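Ticket 3585
Bombridge order portal, product records
Opened by: Jeanine Van Rooij
Assigned to: Ajith Chowdary
Priority: normal
Status: resolved

6 December 2023

Stock levels for the Troltora warehouse stopped updating in the portal after last night's import. The import page shows "Completed" but the item pages still have the old quantities. I ran it again by hand and got the same result. The other warehouse is fine. Customers can still order things we don't have, so I have hidden the homeware category for now.

Jeanine

Comment, Ajith Chowdary
Can you send the import file and the name of one item that is wrong? Please don't run the import again until I have looked at the log.

Comment, Jeanine Van Rooij
File attached. The item I checked is the wicker tray, rectangular, with the twisted rim. Portal says 122 in stock, the file says 87.

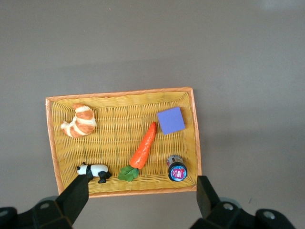

Ajith Chowdary

Found the record, thanks. The log shows 687 rows read and 500 rows written. No error was raised for the rest. The tray is in row 611, so it was never reached.

Tried so far:
Cleared the portal cache. No change.
Saved the file again as UTF-8 and imported it on the test site. Still stops at 500.
Split the file in two and imported both halves on the test site. All rows written, tray shows 87.

So the file is good and the limit is on our side. The Rernar connector has a batch size setting, and it looks like the second batch is not being requested. Passing to Reet, who did the connector update.

Comment, Reet Vaher
Confirmed. The update reset "Fetch all pages" to off. The other warehouse has fewer rows than the limit and was not affected. I turned the setting back on and ran the full import on live. 687 read, 687 written.

Comment, Jeanine Van Rooij
Tray shows 87 now. I checked a few more near the end of the file and they match. Homeware is visible again.

Comment, Ajith Chowdary
Added a warning to the import page for when rows read and rows written differ. Closing.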